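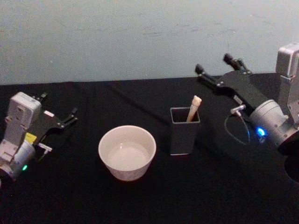
About Dreltow

Dreltow tests ceramic and glass tableware for makers, importers and catering buyers. The laboratory occupies two units on the Skovatell estate, with goods-in at the front of the first unit and the kilns at the rear of the second. We do not make or sell tableware, and we hold no stake in any firm that does.

What we test

Most of our work falls under four headings: glaze release, thermal shock, mechanical strength and dishwasher wear. Glaze release covers lead and cadmium leached into dilute acid over 24 hours. Thermal shock covers the move from a heated oven to a cold water bath, repeated in steps until crazing or fracture is found. Strength tests are made at the rim and at the base, as the two fail in different ways and a piece that passes one may fail the other.

Dishwasher wear is the slowest of the four. A standard run is 255 cycles with inspection at set intervals under a fixed lamp. Gold and platinum bands are normally booked on a shorter run, and the customer is told when the band first shows loss.

We also measure water absorption on unglazed foot rings. Buyers often leave this out of an order. Porous foot rings are a common source of complaints about plates that become too hot in a microwave oven, so we suggest adding it for any earthenware range.

Samples and reports

We ask for 17 pieces per shape for a full programme, taken from ordinary production. Hand-picked samples give better figures than the customer will see in use. Seconds should be marked as such on the packing list.

Each piece is weighed on arrival, given a number on the foot and photographed before any test begins. Reports list every result, including pieces broken in transit or withdrawn. Broken pieces are kept for 25 weeks after the report is issued and can be returned on request — carriage is charged at cost.

How we began

The laboratory started as the quality room of Moduseck, a maker of hotel ware. Other potteries sent in pieces when their own equipment was out for calibration, and outside work came to fill most of the week. When Moduseck closed its decorating shop, the test room was set up as a separate company and took the name Dreltow. The older of our two kilns came across with it and is still in use for refire tests.

Glass was added later, with the purchase of the Jadoon test bench. It is used for stemware and tumblers and is booked separately from the ceramic programme.

Visits

Customers may attend their own tests by arrangement. Goods-in is open from 8 am to 4 pm. Pallets need to be booked in the day before — the yard is shared, and lorries cannot wait.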